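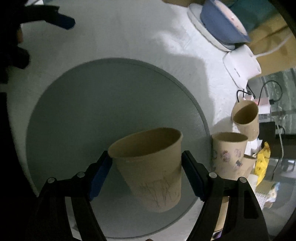
Rizal Sutanto
Auteur, collaborateur de la revue Tarnach

Le gobelet

Le gobelet en carton, c'est moi qui l'avais gribouillé. Des zigzags au feutre, tout en bas, pendant que Faston me lisait au téléphone la liste de ce qu'il fallait rendre avec les clés : 2 badges, la bouilloire, le plateau rond. Le plateau, ah non ! Je l'avais rapporté de Grekville sur les genoux, 300 kilomètres de car, et je comptais bien le garder.

— Il est gris, ton plateau ? a demandé Faston.
— Gris-vert.
— Alors c'est le nôtre.

J'ai raccroché (un peu fort, je l'admets). Sur la table claire, il n'y avait plus grand-chose à sauver, et moi je pensais à Mme Tesfamariam, qui posait toujours son café pile au milieu du disque, et qui râlait si on le bougeait. Elle était partie en juillet sans dire au revoir.

Alors j'ai écrit son nom sur un bout de papier, je l'ai plié dans ma poche, et j'ai emballé le plateau dans mon manteau. Faston a rappelé dans l'escalier. J'ai laissé sonner.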